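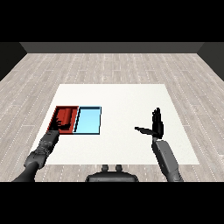
By Tala Nassar
Justice and Courts

The hearing lasted less than an afternoon, but the question it put before the appeal court at Bistum has occupied prison lawyers for most of the past 2 years. When a prisoner is moved from one establishment to another, must the authorities tell that prisoner's solicitor before a parole review takes place?

The case was brought on behalf of a man serving a long sentence at Duritz, who is known in the court papers only as H. In June he was transferred to Sasisby, 274 miles away, with eleven days remaining before his review. His legal papers were sent on separately and arrived after the panel had sat. His solicitor learned of the move when she telephoned Duritz to arrange a visit and was told that he was no longer held there.

The panel refused release. Its written decision noted that H had "offered no representations", a phrase to which his lawyers returned several times in their submissions.

Rasha Majali, who appeared for H, argued that the right to be represented at a review has little value if a representative cannot find the client. She accepted that prisons must be free to move people at short notice for reasons of safety or space. Her complaint was narrower: the existing rules require a transfer to be recorded within a day, yet place no duty on anyone to pass that record to a lawyer whose name is already on the file.

The prison authorities replied that such a duty would be hard to carry out. Their evidence showed 1,431 transfers between establishments in the last reporting year, of which 300 involved prisoners with a review pending. Staff in receiving prisons, the court heard, often have no access to the correspondence held by the sending prison.

The judges appeared unconvinced that the second figure helped the authorities. One asked whether sending 300 letters in a year was truly beyond the means of a national service. Counsel said that the difficulty lay in identifying the cases — a point that drew further questions.

Much of the argument turned on Haddad, an earlier ruling in which the same court held that a prisoner must have "a real opportunity" to prepare for a review. The authorities say that Haddad concerned the disclosure of reports and goes no further. Ms Majali says that the principle is general and that disclosure was merely the occasion for stating it.

Judgment has been reserved. If the appeal succeeds, H's case will return to a fresh panel, and other prisoners moved shortly before a review may seek to have refusals set aside. He remains at Sasisby in the meantime, where his next ordinary review is not due until the spring.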